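Handout 4: Picking up thin things
Evening course "Build an arm in a shared workshop", Rumham workshop
Notes by Ekkachai Jitpraphai, with corrections from Nele Albers
Version of 26 May 2022

Please read this before you come to the bench. In the last handout we finished the wrist and the wiring of the two finger motors. Now we let the fingers touch something. I write these notes in the same order as we will work, so you can keep them beside you.

1. Why we begin with tableware

Many beginners want to start with a wooden block. A block is easy, and for this reason it teaches very little about closing force. You can set the force much too high and the block will not complain. Paper tableware is light, cheap and bends at once when the force is wrong. If you crush a bowl you take another one from the pack. The pack costs less than one finger pad.

There is a second point. A plate is wide and thin, and its centre of mass is far from the place where you can hold it. When the fingers hold only the edge, the weight of the plate makes a turning moment at the fingers. The plate wants to rotate. You will meet the same problem later with sheet material, with book covers and with the lid of the parts box.

2. Edge grasp and wall grasp

We use two words in this course. An edge grasp means that one finger is above the sheet and one finger is below it, or one on each face if the sheet stands up. A wall grasp means that one finger goes inside a bowl and the other stays outside, with the wall between them. The wall grasp is more forgiving, but you must come from above and you need free space inside the bowl. For a stack with cutlery between the layers this space is not always where your program expects it.
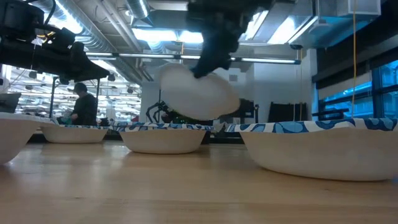
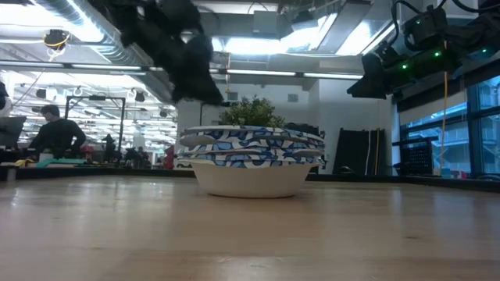 Paper tableware on the wooden table.

3. Setting the closing force

The force is set in the controller file as a number from 0 to 99. It is not newtons. It is only a share of the motor current, so the same number gives a different result on a different gripper. Do not copy the value of your neighbour.

Start at 30. Close on the edge of a plate, lift slowly by the width of one hand, and wait. Look at the angle of the plate when the fingers start and again when they stop. If the plate turns between the fingers, raise the value by 2 and repeat. If you see a fold or a dent at the fingers, go down by the same step. On my own arm, which has the Bendura pads, I finished at 38. Usman Jadoon has cut his pads from bicycle tube and his value is lower than mine, so the rubber matters more than I believed in September.

Write your value on tape and put the tape on the wrist. We lost one full evening because two of us had changed the file and had not told each other.

4. Speed when lifting

A plate is also a small sail. If you lift it fast, the air pushes on the flat side and the plate turns, even when the force is correct. Please separate the two faults. First lift very slowly. If the plate holds, the force is good, and only then you may increase the speed. When the plate begins to swing, you have found your limit for this object.

With bowls the air is less of a problem, but they stick together in the pack. Two bowls may come up when you asked for one. Tanveer Khokhar solved this with a short shake of the wrist after the first lift — a very small movement, repeated twice. It is not elegant but I have no better method.

5. Safety at the bench

Keep your hands away from the fingers while the motors have power. The stop button must be on the table on the side of your free hand. If something falls, leave it, press stop, and then pick it up. Long hair and loose sleeves must be tied back. Cables which hang down must stay outside the reach of the elbow joint; check this with the motors off, moving the arm by hand through its whole path.

6. Homework

Make a table with your pad material, your force value and the speed at which the plate begins to swing. Do it for a plate and for a bowl. If you have no arm at home, ask Austra Sepp for a bench hour; she keeps the list by the door. Bring also one thin object of your own choice, not glass and not sharp.

Handout 5 will be on how to put a bowl down without pushing it along the table. Please charge your battery packs before it.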